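Sindmont Automation Working Group
Minutes – Demonstration Sessions, September 2021

1. Hand-guided demonstrations
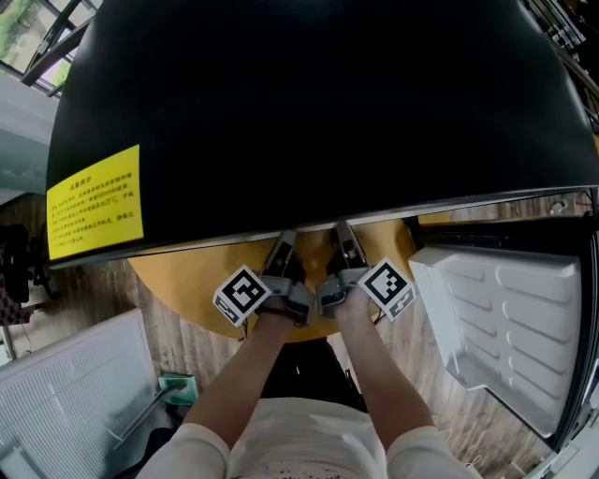

Poduval reported that operators should be asked to slow down at first contact with the lid, as the quickest demonstrations were proving the hardest to learn from. Guka did not agree that pace was the cause and asked that grip angle be examined first.

The group noted that 1,150 demonstrations with the hand-held grippers had been accepted against a target of 2,000. A further 91 had been set aside where a marker was lost from view.

Resolved: that two-handed lid tasks continue at the present pace until Guka's review is tabled.

2. Remote control

Kedby advised that remote operation remained slower than working by hand – chiefly in tasks needing both arms – and sought 70 additional sessions. Approved. The labour for these is to be charged to the existing program.

3. Other business

Labelling guidelines to be recirculated with the marker placement section revised. Action: Poduval.

The meeting closed at the end of item 3.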